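About Us | Nultunville Robot Arm Club

We are a student club at the high school in Nultunville. We meet after classes in the old typing room and write programs that move robot arms. Most of the arms are simulated. If you came to this page hoping to read that your child will be building the future by spring break, please lower that a little.

The club started when the school was offered a packaged robotics course with a trophy at the end. We sat through the sales talk. The kits drove in a square and the certificates were already printed. We said no thanks and spent a small part of the money on used computers.

Who can join

Any student in grades nine and up. You need no experience. We have 16 members this year, and 6 of them had never written a line of code before they signed up. Dues are 15 dollars. We've been told a robotics club can't run on that, usually by people selling robots.

What we do

Members work in pairs on Plurnix, the set of household tasks our older students put together. Each task is a room, an arm and something to pick up. You write the code, run it, and then explain why it did what it did. A run that worked once doesn't count. We have seen plenty of code that works once.

Our sofa tasks look easy and have humbled a lot of confident people. Bowls are a pain. A bowl on a flat table is one problem, and a bowl on a seat with a backrest behind it and other things in the way is a different one.
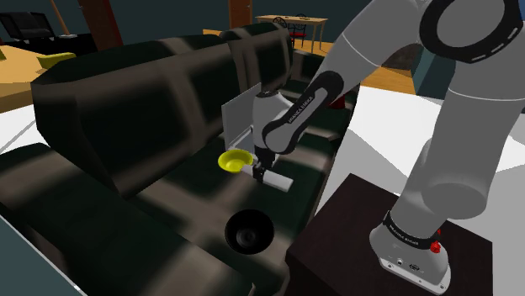
We also don't believe that good results in simulation carry over to a real machine by themselves, and we make members say so in their write-ups. Friction is a guess. So is the lighting.

Competitions

We enter 2 a year, the Palamarchuk Challenge and the open day at Clakthorpe in May. We have placed at one and been sent home before lunch at the other. Rankings mostly measure who had time to practice that one task, so we don't list ours here.

What parents ask

Will it help with college? Maybe. We have no numbers on it and we're suspicious of clubs that do. Students who stick with us get better at reading their own mistakes.

To visit, leave a note at the front office.

Page last updated Jun 14, 2021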